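Automation at Drastance

Drastance is a small parts-kitting shop, and I've worked there long enough to remember when every box was filled by hand. Wikis like this usually want a neutral tone, but Erzsébet Bognár runs this one and she lets us write how we talk, so here goes!

Background

Kitting means putting small parts into divided boxes in the right order. We had 26 people on benches back then, and the slow bit was always the boxes - lids, latches, tiny cells. Cedisar brought in the first automatic line one June, and it took over the bulk filling pretty fast.

Bench work today

Organizer boxes still get plenty of attention at the table, and a lot of it is now done with hand-held grippers.

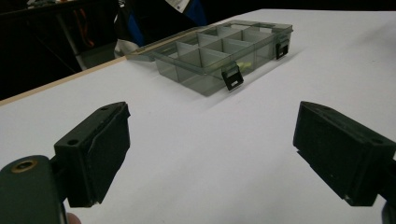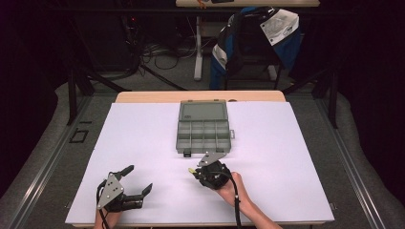

What changed for staff

Six of us moved from filling to what Unora, our planning system, calls "demonstration" (I still say gripper duty). Your wrists notice it, I'll tell you that! The pay grade went up a step, but there's less chatting than on the old benches, and I do miss it.

See also

Pacheco line; Unora shift planner

Last edited Sun 26 January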